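Greltville publishes good practice code for testing household robots in simulation

Code sets out how kitchen trials should be planned, recorded and reported before a robot is run in a real home

GRELTVILLE, 1 December 2018 -- The Greltville Household Robotics Forum has published a code of good practice for firms and laboratories that test two-armed household robots in simulated rooms. The code is free to use. It covers the set-up of the simulated room, the limits placed on the robot's arms, the records kept from each trial and the wording of any results made public.

The forum brings together robot makers, software firms and university groups. It began work on the code in April, after members found that they could not compare one another's test results. Two groups could both report that a robot had passed a kitchen clearing task, yet have used different objects, different counter heights and different rules for what counted as a pass.

The code was drafted by a working group from three members: Atura, which builds simulation software, the Trương Laboratory, which studies how robots handle objects, and Josum, a maker of arms and grippers. Over 20 other organisations sent comments on the draft.

The kitchen trial

Kitchen work was chosen as the first task family. It involves reaching over a fixed surface, picking up items of mixed shape and size, and keeping one arm out of the way while the other is in use. The reference room supplied with the code has a wooden floor, a window and a long stone counter with crockery and other items set out on it, and the robot works from a position beside the counter.

Members can change the room, but every change must be listed in the test report. A counter moved closer to the robot, or a bowl swapped for one with a higher rim, makes a new version of the trial and must be given its own version number.

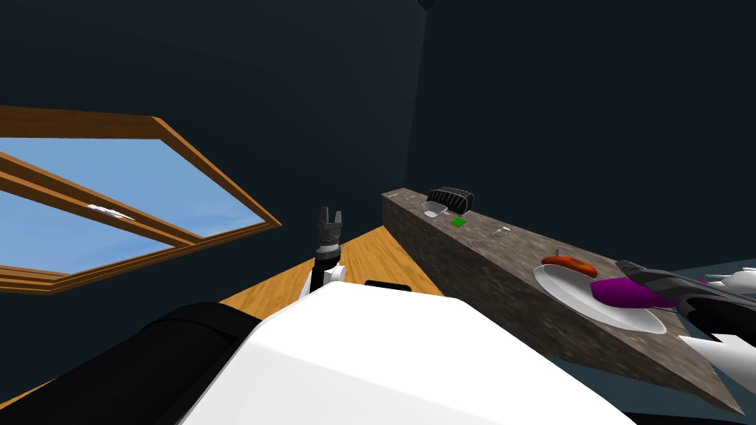 What the code requires

The main requirements are as follows.

Room description. Each report must name the version of the room used and list all objects on the work surface at the start of the trial, with their sizes and masses as set in the software.

Arm limits. Speed and force limits for both arms must be fixed before the trial begins. They must be no higher than the limits the maker intends to use on the physical robot. A trial run with higher limits may still be useful for development, but it cannot be reported under the code.

The idle arm. Where a task needs only one arm, the report must state what the other arm was told to do. The working group found that this was often left out. An idle arm can strike a counter or a person as easily as a working one, and its resting position needs to be chosen and written down.

Contact. Any contact between the robot and a surface, other than contact needed for the task, must be logged. This applies even when the contact is light and the task is completed.

Number of runs. A claim about how often a task succeeds must be based on at least 1000 runs, with starting positions varied between them. Smaller sets may be published if they are clearly marked as early results.

Records from the robot's viewpoint. Testers must keep images taken from the robot's own viewpoint as well as the software log. The log gives joint positions and forces, and the images let a reviewer check them against what the robot had in view. In a kitchen trial, a reviewer would look at where the gripper is in relation to the items near it, whether the other gripper is open or closed, and how much of the counter is hidden by the robot's own body and arms.

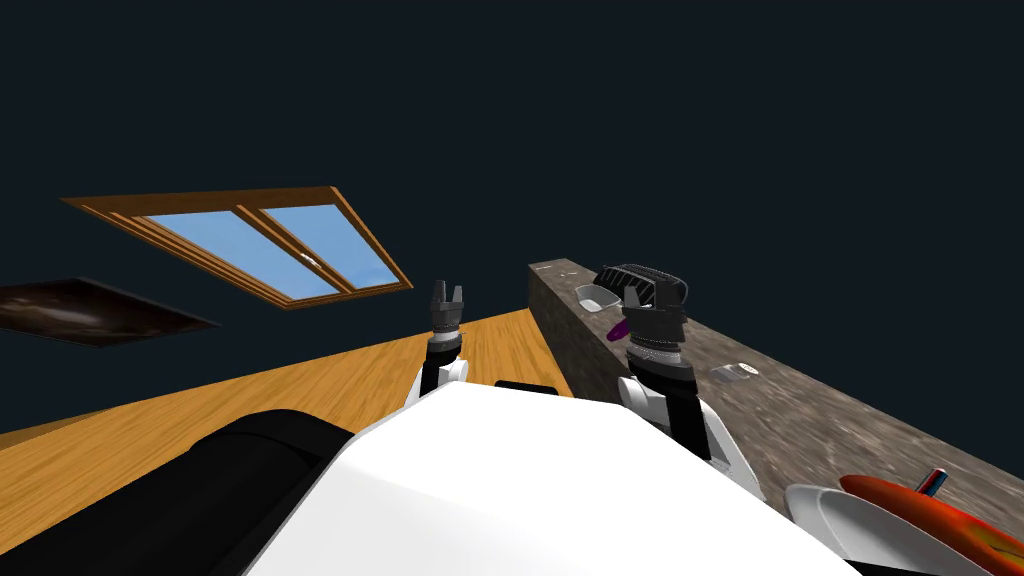 Records must be kept for 5 years from the date of the trial. They should be stored in a form that can be opened without the software that made them. If a record is lost or damaged, the runs it belongs to must be taken out of the published total.

Limits of simulation

The code states that a result from a simulated room is not evidence that a robot is safe in a home. Simulated objects do not always slip, bend or break as real ones do, and lighting is often simpler. Reports must therefore carry a standard notice on the first page, saying that the trials were run in simulation and naming any physical tests that have been carried out alongside them.

Firms are also asked not to use simulated images in advertising without a label that can be read at normal size.

The code does not replace existing safety standards or the law. Members remain responsible for meeting the rules that apply where their robots are sold or used.

Using the code

Use of the code is voluntary. An organisation that wishes to say that its trials follow the code must publish a completed checklist with each report. The forum will not certify products, but it will look into complaints about checklists that appear to be wrong or incomplete -- and may ask for a report to be corrected or withdrawn.

The code, the checklist and the reference room can be requested from the forum's office in Greltville. The room files are provided by Atura under an open licence. A set of sample reports prepared by the Trương Laboratory is included.

Comments on this first edition are welcome from any organisation, whether or not it is a member. The working group will use them in preparing a second task family, which will deal with opening doors and drawers.

Notes to editors

The Greltville Household Robotics Forum is a membership body for organisations that develop or test robots for use in the home. It is funded by member subscriptions.

Josum supplied the arm and gripper limits used in the sample reports. These limits apply to the samples only and should not be taken as recommended values for other robots.

Images may be reproduced with this release if they are labelled as simulated.

Ends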